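Fairweather Bead and Trinket Swap – your questions answered

What happens at a swap?
You bring the jewellery you no longer wear, we lay it all out together, and you go home with something new to you. Most people stay for a cup of tea and a good long natter, and you're very welcome to do the same!

Do I need to book?
No, just turn up. Doors open at 10am and we pack away at 12. The hall holds 80, and the only time we've filled it was in May, when the Kurside choir came along after practice.

How many pieces can I bring?
Up to 22 per person, please. Heather Cosgrove checks everything in at the door – she is very kind about it, but she does stick to the number.

What about broken bits?
Yes please. Odd earrings, snapped strings and loose beads all go to Alby Brunton, who restrings them for our Vunholm stall in the summer.

How should I carry my things?
Any old tin or box will do, though long necklaces are best fastened first, or you'll spend half the morning picking out knots.
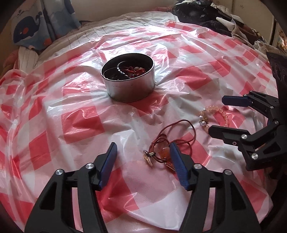

Dark red jewellery and whitish beads in an open tin

Can I bring gold or silver?
We'd rather you didn't, as we can't insure it.

Is there parking?
Yes, behind the hall, and the gate is left open until 1pm.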